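Pratari workshop notebook
Bench arm build, simulation entry
Thursday, begun 2:10 p.m.

Purpose of session: to confirm that the revised scene loads with the arm, the gripper and the open box in agreement, before any further work is done on the physical bench. The Zaloline joint file was used without changes. The Gulletti finger model replaces the earlier pair, which had the wrong pad angle.

The scene loaded on the second attempt. The first attempt failed on a missing path to the carpet texture, and the path has been corrected in the shared folder. Members who keep a local copy should pull it again before their next session.

The gripper view was checked first. Finger spread was set by hand, with the open box between the two pads.

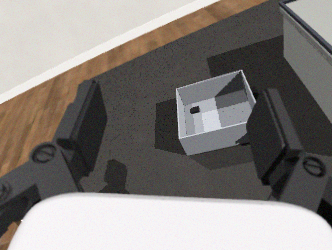 Clearance is uneven. The right pad comes very near the wall of the box while the left has room to spare, and closing from this position would be expected to push the box sideways. The center offset in the wrist definition is the first thing to examine. It was last edited when the Sugden adapter was still part of the design, and the old value may have been carried over. No correction has been entered yet.

The physics step rate was left at 1000 per second. A trial at 400 was begun and stopped early, as contact between pad and box could not be judged with any confidence. The lower rate should not be used for contact work until the pad friction has been set properly.

Random seed for the session: 3037. Please use the same seed when repeating the check, so that the results can be compared.

3:45 p.m. Changed to the room view to review the reach of the arm over the table and the placement of the small parts on the closed box. 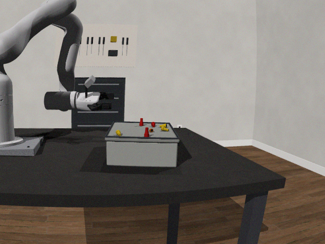
The table height is to be compared with the physical bench before the next build session. The drawing gives one figure and the scene file another, with a difference of some 2 cm. Whichever is correct, the arm base must be referenced to the tabletop and the change recorded in this notebook.

Collision shapes for the pegs are still simple cylinders. These are acceptable for approach tests. The ring requires a proper hollow shape, and the present one will not allow a peg to pass through it.

Open items:
Wrist center offset, to be checked against the Gulletti drawing.
Pad friction, no measured value on file.
Ring collision shape.
Table height, bench measurement required.

Scene saved to the Pratari shared folder under the existing name. The previous version has been kept until the offset is settled. Session closed 4:30 p.m.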